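Workshop notes: two hand-held grippers, one long table

We finally got both hand-held grippers on the bench at the same time, and what a fun couple of weeks it has been! Timothée Bouvier and Jacqueline Roussel have been swapping between the older Boveck and the new Idach, doing the same jobs with each: picking up bottles, sorting small boxes, folding cloth (everyone's least favorite).

The Boveck is still the lighter one, and after 30 minutes your wrist notices. But the Idach closes so smoothly that Jacqueline had the bottle task down on her first afternoon, and she now reaches for it without thinking. We logged 444 grasps between the two and will go through the misses one by one, mostly to see which finger pads slip on glossy plastic.

Timothée's big discovery was the marker mount. Tilting it a little kept tracking steady even with the wrist turned far over, and we've copied the angle to the second unit. Maxence Vidal is rewriting the calibration script to match, so please pull the new version before you borrow either one.
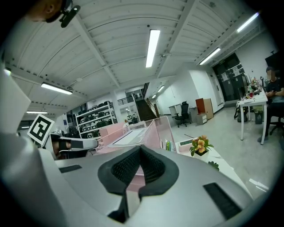

On the shop floor with a hand-held gripper, marker and finger at left.

Next up is the cloth task again, with softer pads, and then a longer run of 300 grasps in July. If you'd like a turn, write to Jacqueline. Beginners are very welcome, and bring odd objects!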